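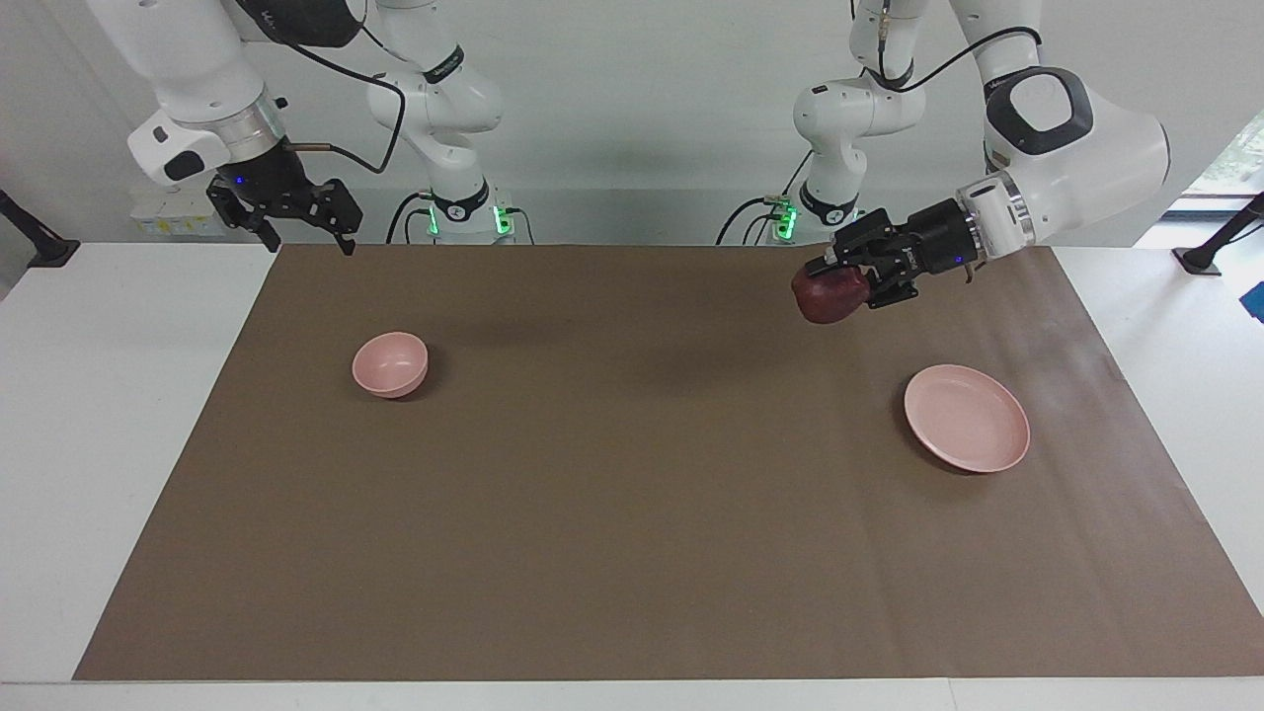
**Week 3: Ripening, and what happens to fruit after picking**

Notes revised December 22, 2025. Please read before the January practical.

Last week we left the fruit on the tree. This week we pick it, and I think this is where the course gets really good, as a picked fruit is still alive! It breathes, it uses up its stores, it loses water through its skin, and depending on the species it may go on changing colour, softness and smell for weeks.

## Two groups of fruit

Growers sort fruit by how it behaves around ripening time.

- **Climacteric** fruit go through a sharp rise in breathing rate, along with a burst of ethylene gas. Apples, pears, bananas, tomatoes, mangoes and avocados belong here. Many of them can be picked mature but unripe and will finish the job indoors.
- **Non-climacteric** fruit have no such burst. Strawberries, grapes, cherries, oranges and lemons are in this group. A sour strawberry stays sour. It may get darker and softer on the windowsill, but it has no store of starch to turn into sugar.

Melons are a lovely mess and cross the line depending on variety. Don't worry about them for the test.

## Ethylene

Ethylene is a tiny molecule, two carbons and four hydrogens, and it works as a plant hormone. A ripening apple gives it off, and the gas switches on the apple's own machinery for making more. That is positive feedback (draw the loop in your margin, it helps), and it explains why one very ripe fruit can hurry along a whole bowl.

People used the effect long before they had a name for it. Figs were gashed in ancient Egypt to bring them on, and in the days of gas street lamps, trees near leaking pipes dropped their leaves early. The link between the lamps and the leaves was worked out by growing pea seedlings in the dark. They came up short, fat and bent sideways, which is still a handy test for the gas.

## What changes inside an apple

**Starch to sugar.** An unripe apple is full of starch. Cut one across the middle, paint it with iodine solution, and the starchy parts go blue-black. As the fruit ripens the dark area shrinks outwards from the core. Growers compare the pattern with a printed chart and choose their picking date from it. We'll do exactly this in the practical, with fruit from the orchard at Ritchie, and the patterns are beautiful.

**Acid.** Mostly malic acid, and it falls slowly in storage. A very old apple tastes flat even when it still has plenty of sugar.

**Cell walls.** Pectin holds neighbouring cells together. Enzymes loosen it, so your teeth push cells apart instead of bursting them. Burst cells give juice and crunch, and parted cells give that woolly feel.

**Colour.** Chlorophyll breaks down and the green fades. The red is a separate matter: it comes from anthocyanins in the skin and depends heavily on light and cool nights, so redness alone is a poor guide to ripeness.
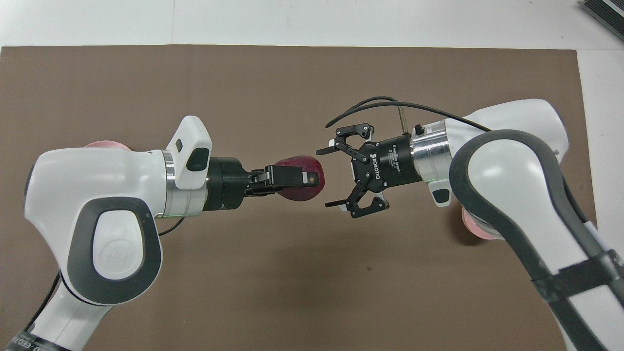
One question after the lecture was whether a fridge stops all this or only slows it. It only slows it. Every reaction above depends on enzymes, and enzymes work more slowly in the cold. Commercial stores go further and lower the oxygen as well, which holds back both breathing and ethylene.

Bananas are the great exception at home. They are tropical fruit and suffer chilling injury, so the skin blackens while the inside may be perfectly fine.

## Reading the storage trial

Your data sheet covers two cold stores, Irkora and Sakent. Fruit went in on the same day and was kept for 173 days. Look at the firmness column first. Sixteen of the Sakent samples were tested early, on day 59, so leave those out when you work out the final mean.

For the practical, bring:

- a lab coat
- your copy of the starch chart
- a pencil (iodine ruins ink drawings, and it stains fingers too)

Further reading is in the Romelico folder on the shared drive. Start with the chapter on pears, which ripen from the inside out and are even stranger than apples.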